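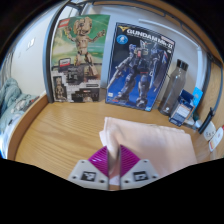 Desk, back left: LEGO Groot box and Gundam kit box, pink cloth in front.

Ticket: desk finish, Vídalín unit, Irkbridge
Opened by: Teodora Živković
Status: open
Priority: low

Problem: tacky patch on the wood toward the back of the desk, where the two kit boxes stand. Cardboard sticks slightly when lifted. First noticed in February. The boxes are to stay on this desk, so moving them to a shelf is not a fix.

Step 1. Wiped with a damp cloth, plain water. No change after 20 minutes.

Step 2. Wiped with diluted dish soap, then water. Residue came up on the cloth, faint yellow. Patch smaller but still tacky at the back -- worst nearest the wall.

Step 3. Checked the bottoms of both boxes. LEGO box clean. Model kit box has a dull strip along one edge, same feel as the patch. 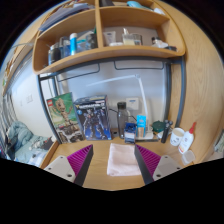

Step 4. Left the area uncovered overnight at 18 degrees. Tackiness down a little by morning, back to the same level by 3 in the afternoon with the heating on. That points to soft finish or old adhesive, and I can't tell which by touch.

Step 5. Have not used solvent. Have not sanded. There is a sheet of 400 grit here, but I would like an answer before I go near an oiled surface with it.

Question for Gerusis: is the top oiled or lacquered? The order sheet only says "natural."

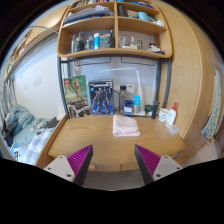
Dalibor Krajčí: Natural is our hardwax oil. Leave the sandpaper alone for now. Rub a hidden spot under the front edge with a little mineral spirits on white cotton and wait an hour. If the color holds, do the patch the same way, with the window open and the boxes off the desk until the next day. Post the result in this ticket.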